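발표 메모: 오래된 컴퓨터를 오래 쓰는 일에 대하여
공유 7 · 댓글 5

(시작하기 전에 물을 한 모금 마신다. 천천히 말한다.)

안녕하십니까. 저는 한국어가 모국어가 아니므로 오늘은 메모를 보면서 말씀드리겠습니다. 말이 조금 딱딱하더라도 양해해 주시기 바랍니다.

오늘의 주제는 데스크톱 컴퓨터의 수명입니다. 저는 Lultia라는 작은 모임에서 쓰던 컴퓨터를 손보아 다시 쓰게 하는 일을 하고 있습니다. 작업실은 Atilside에 있고, 부품 목록은 Lau라고 부르는 표에 적어 둡니다. 지금까지 이 표에 들어간 부품은 3721개입니다. 그중에서 다시 사용한 것이 1590개입니다.

(여기에서 잠깐 쉰다. 숫자를 한 번 더 말한다.)

1590개가 많은지 적은지 저는 아직 잘 모르겠습니다. 처음에는 절반을 넘기고 싶었습니다. 그런데 전원 장치는 시험을 통과하지 못하는 것이 많았고, 하드디스크는 개인 자료 문제 때문에 받지 않기로 정했습니다. 목록에 있다고 해서 모두 쓸 수 있는 부품은 아닙니다.

첫 번째 이야기는 "느리다"라는 말입니다. 사람들이 컴퓨터를 버리는 이유를 물으면 대부분 느려서 버린다고 대답합니다. 느리다는 말 안에는 여러 가지가 들어 있습니다. 켜는 데 오래 걸리는 경우가 있고, 인터넷 창을 여러 개 열면 멈추는 경우가 있고, 팬 소리가 커지면서 느려지는 경우도 있습니다. 첫째는 저장 장치, 둘째는 메모리, 셋째는 먼지와 열을 먼저 의심합니다. 물론 의심일 뿐이고 확인은 따로 해야 합니다.

(질문: 여러분은 마지막으로 컴퓨터를 언제 바꾸셨습니까? 손을 드는 분이 없으면 그냥 넘어간다.)

두 번째는 메모리입니다. 제 경험으로는 메모리를 늘리는 것이 비용에 비해 효과가 제일 좋았습니다. 다만 규격을 꼭 확인해야 합니다. DDR3와 DDR4는 홈의 위치가 다르기 때문에 서로 바꾸어 끼울 수 없습니다. 힘을 주어 누르면 슬롯이 상합니다. 저도 한 번 그렇게 해서 메인보드를 못 쓰게 만든 적이 있습니다. 작업 전에는 전원선을 뽑고, 전원 단추를 몇 초 동안 눌러 남은 전기를 빼 줍니다. 본체는 옆으로 눕히는 것이 편합니다. 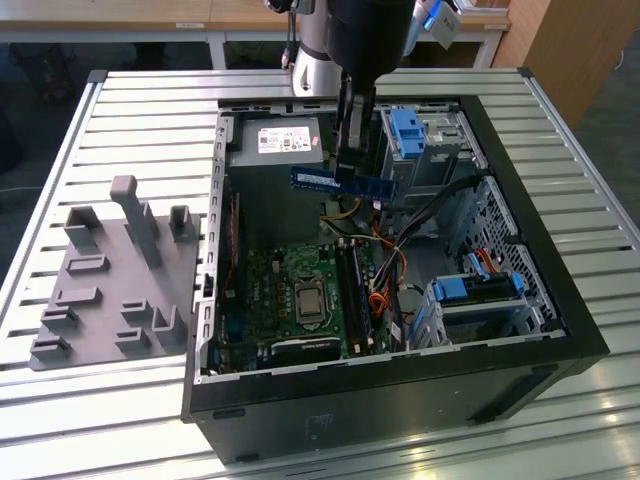 옆판을 떼고 눕힌 본체

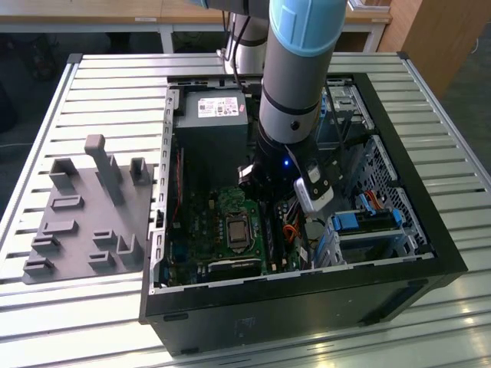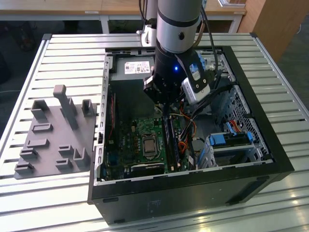 메모리만 늘리면 된다는 말은 좀 위험하지 않습니까, 하고 지난번 발표 뒤에 한 분이 물으셨습니다. 자기 집 컴퓨터는 메모리를 두 배로 늘렸는데도 켜지는 시간이 똑같았다고 하셨습니다. 돈만 쓰고 실망했다고도 하셨습니다.

맞는 말씀이라고 생각합니다. 그래서 이번에는 순서를 바꾸어 설명합니다. 먼저 작업 관리자를 열고, 평소에 하는 일을 그대로 하면서 메모리 사용량을 봅니다. 거의 꽉 차면 메모리를 늘릴 이유가 있습니다. 많이 남아 있으면 하드디스크를 SSD로 바꾸는 쪽을 먼저 생각합니다. 켜지는 시간은 대체로 이쪽에서 줄어듭니다.

(시간이 부족하면 다음 부분은 생략 가능.)

세 번째는 기록입니다. 우리 모임에서는 Trusano라는 양식을 씁니다. 종이 한 장입니다. 칸은 날짜, 증상, 바꾼 부품, 결과, 다음에 볼 것입니다. 칸이 5개뿐이어서 쓰기가 어렵지 않습니다. 같은 컴퓨터가 다시 들어왔을 때 이 종이가 있으면 같은 시험을 두 번 하지 않아도 됩니다. 결과 칸에 "좋아짐"이라고만 쓰면 나중에 알 수 없으니 부팅 시간을 초 단위로 적어 달라고 부탁드립니다.

네 번째는 포기하는 기준입니다. 메인보드의 콘덴서가 부풀어 있으면 우리는 수리하지 않습니다. 보안 업데이트를 더 받을 수 없는 운영체제라면 다른 운영체제를 설치해 보고, 그것도 안 되면 인터넷에 연결하지 않는 용도로만 드립니다. 이 기준에 대해서는 모임 안에서도 의견이 다릅니다.

다음 모임은 12월에 Atilside에서 합니다. 본체를 가져오실 분은 전원선도 함께 가져와 주십시오. 모니터는 없어도 됩니다.

(질문을 받는다. 모르는 것은 모른다고 말하고 적어 둔다.)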